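Bench notebook – potting shed and Flatgate plots

5 September 2023

Soil block trial, second sowing. So pleased with this one that I'm writing it up before I've even washed the trays!

Recap for anyone who missed the first round: we wanted to know if our own block mix could stand in for the bagged Nokance mix we've been buying, for fall lettuce, kale and spinach. First sowing was a mess (too much coarse compost, blocks fell apart when we picked them up), so I only kept the notes on watering.

Mix as used this time
Sifted leaf mold, two years old, from the Flatgate heap
Coir, soaked overnight
Garden compost through the fine sieve, twice
A little sharp sand
No fertilizer in the mix at all. Fish feed goes on at the first true leaf.

Sieving twice is a pain and my shoulders are complaining, but what a difference. The blocks came out of the press with clean corners and I could carry a full tray down the steps without losing any. I wet the mix until it just dripped when squeezed hard, which felt much too sloppy and was exactly right. Last time I stopped at "damp," so that was most of the trouble right there.

Counts
Blocks sown: 3,000 total, half our mix and half Nokance, one seed each.
Our mix: 1,479 up.
I haven't finished counting the Nokance side. It looks close by eye but I'm not writing down a guess. The number goes in here when I have it.

Even with that missing, 1,479 out of 1,500 is the best stand I've ever had from anything I mixed in a wheelbarrow. The gaps are nearly all spinach, in the trays nearest the door. That spot gets the afternoon sun and I think the tops crusted over. Spinach hates warm soil anyway – next time it goes on the floor under the bench until it shows.

Seedling notes
Kale is stocky and dark, lovely stuff. Lettuce is a shade paler in our mix than in the Nokance, which I'd expect with no feed in it yet. Roots are showing at the sides of the blocks on both and they're holding at the air gap nicely. Pulled one block of each apart to look. Ours had finer roots, more of them, and a smell like woods after rain. Theirs had a thicker main root and not much branching. One block each proves nothing, but I'd like to pull more apart at planting time.

Some green film on the tops of the wettest trays. Scratched it off with a fork and cut back to watering from below, mornings only. Fungus gnats: a few on the sticky card, all at the Quinlan end where the old potting mix is stored. That bag needs a lid.

Planting out
Bed 9 is cleared and raked. The old bean roots are left in, tops to the heap. I'd still like a light mulch of shredded leaves between the rows, put down after the blocks are in, kept a finger's width off the stems. Last fall we mulched right up to the kale and the slugs had a party.

Spacing for kale is the usual. Lettuce can go tighter than the seed packet says if we're cutting it young, and I want to try a few rows that way. Spinach waits for the next sowing.

The Dranulari row cover goes on the same evening, hoops first, edges buried all the way along. Please don't just weigh the corners down! The flea beetles walk straight in. If the cover stays sound it can stay on into December, lifted on mild days for picking.
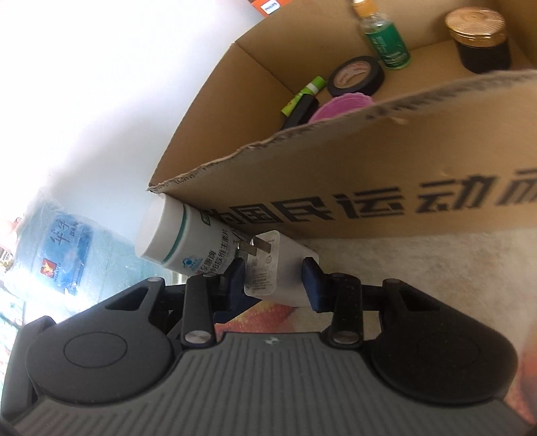
To do
Finish the Nokance count and write it in above.
Move the spinach trays off the door end.
First fish feed, half strength, on the lettuce only. Leave one tray of each mix unfed and mark it.
Lid for the bag at the Quinlan end.
Sieve another barrow of compost while it's dry. It goes through so much faster, and I'd like enough put by for the onions.
Wash the block press properly. There's grit in the plunger and it's starting to stick on the upstroke.

Question for whoever is on next: has anyone tried blocks for beets? I'm itching to do a tray with a cluster of seeds to each block and set them out unthinned. There's space on the top shelf, and leftover seed in the tin.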